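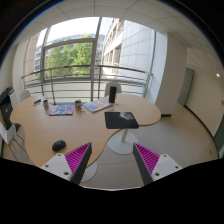

*The big table at the Kenard office, with a mouse on it.*

# Progress report: free tax help for self-employed people in Kenard

**To:** the Sarnell Fund
**From:** Kingi Tax Help
**Period covered:** second half of the grant year, through November

We have a lot to tell you this time, and nearly all of it is good! When we sent the last report we were still working out how many self-employed people in Kenard would come to us for help with quarterly estimated payments. The answer is plenty. We opened 458 client files in this period, which is more than we planned for the entire year, and the calls haven't slowed down now that the January payment is on people's minds.

As a reminder, your grant pays for free, one-on-one help for people who get most of their income from self-employment: house cleaners, drivers, hair stylists, dog groomers, handymen, people who sell at the weekend market. Most of them have never had an accountant. Quite a few had been employees until recently and didn't know that no one was withholding anything for them anymore.

## What we've been doing

### Estimated payments

This is still the heart of the work. A typical first appointment goes like this. The client brings whatever they have (bank statements, a notebook, an envelope of receipts, sometimes a very full shoebox), and we work out together what the business took in and what it cost to run. From there we estimate the profit, figure the self-employment tax and the income tax, and split the result across the payments left in the year.

We used to do the math for people and hand them a number. We've stopped doing that, and we're very glad we did. Clients now fill in the worksheet themselves with one of us sitting beside them. It takes longer, but they come back for the next quarter with the sheet already half done, and a few have come back only to show us a finished one and ask if they got it right. They usually had.

The question we hear most is still "What if my income goes up and down?" For a landscaper who earns very little in winter, four equal payments can be a real strain. We've added a session on the annualized method, where each payment follows what was earned in that part of the year. The form is not friendly. We went through three drafts of our plain-language guide before clients stopped getting lost in the middle, and the version we use now has a worked page for each payment period.

### Recordkeeping nights

We planned these as a side project, and they've turned into one of the best parts of the program. People bring their records and their questions and sit together at the big table for an evening. We give a short talk at the start, on mileage logs or on separating a business account from a personal one, and the rest of the time is for working.

What we love about these nights is how much clients teach each other. One cleaner showed the group how she photographs each receipt before she leaves the store parking lot, and by the next session half the room was doing it. A driver explained his mileage notebook better than our handout ever did, so we rewrote the handout!

The topics we covered in this period were:

- what counts as an ordinary business expense, and what doesn't
- keeping a mileage log that will stand up later
- using part of a home for business
- what to do with a 1099 that has the wrong amount on it
- setting tax money aside each time a customer pays

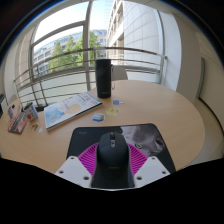 ### Notices and back payments

More people than we expected came in with letters they hadn't opened. This is slow, careful work. We read the letter with the client, find out which year and which tax it concerns, and check it against what was filed. Some of the notices were for small balances that could be cleared up right away. Others were for returns that had never been filed, and those take several visits.

We don't represent anyone in a dispute. When a case goes beyond what we can do, we refer it to the low-income taxpayer clinic, and the handoff is much smoother than it was in the spring. We now send a one-page summary with each client, with their permission, so they don't have to tell the whole story again from the beginning. Setting up installment agreements has been a real bright spot. People walk in worried sick and walk out with a monthly amount they can live with.

## Our second location

The Inine branch opened later than we promised. The lease took longer than it should have, and then the internet service took longer than the lease. It is open now for 2 evenings a week, and both evenings filled up within the first month.

Inine clients are a little different from the ones in Kenard. More of them have seasonal work, and more of them share a business with a spouse or a brother or sister without ever having written anything down about it. That raises questions we hadn't prepared for, such as whether they should be filing as a partnership. We've put together a short checklist for these appointments and will send you a copy once we've used it for a full season.

## Equipment and supplies

Your mid-year top-up went to the items we listed in the request: laptops and mice for client use, a scanner, a locking file cabinet and a privacy screen for the front desk. The scanner has made the biggest difference. Clients keep their own originals now, and we're no longer holding folders of paper that people need at home.

Having a laptop for each client at recordkeeping nights has sped things up too. Before, people waited for a turn to check their bank records or make a payment online, and those who had to leave early often went home without doing it.

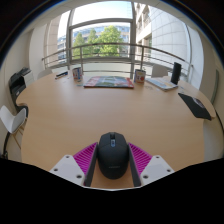

We've also moved our password and file storage rules into a single written policy. Everyone who works with client files has signed it, and we go over it again at the start of each quarter.

## Money

Spending is on track. Staff time ran over in the early fall because of the September payment, and the late start in Inine left rent unspent, so the two came close to evening out. We would like to move what's left of the Inine rent line into printing. The plain-language guides go out as fast as we can print them, and we had only 100 of the annualized method guide in the last batch. They were gone well before the next one arrived. The change needs your written approval, and the request form is attached to this report.

## What hasn't worked so well

Our text reminders started out badly. We sent them too close to the due date, and several clients told us they would have paid on time with another week's warning. We've moved the first reminder up and added one right after each deadline for anyone who missed it, with a line saying it's still worth paying late.

Phone appointments are another weak spot. They suit people with simple questions, but going through a worksheet by phone is hard on both sides. For now we're keeping the phone for follow-ups and asking new clients to come in once if they possibly can.

We also haven't done enough outreach to people in their first year of business. Most of our clients find us after something has already gone wrong. We'd love to meet them before that.

## Next period

January will be our busiest stretch so far, and filing season comes right behind it. Our plans are:

1. Add a weekday morning slot in Kenard for people who work evenings.
2. Run the first-year workshop, with sign-up flyers at the county business license counter.
3. Finish the Spanish version of the worksheet and test it with clients before printing.
4. Start the seasonal-work checklist in Inine.
5. Call back everyone who missed the September payment and offer them an appointment.

If you'd like to sit in on a recordkeeping night, please come! They start at 6 p.m., and there's always coffee. The next report will include the filing season numbers and the first results from the workshop.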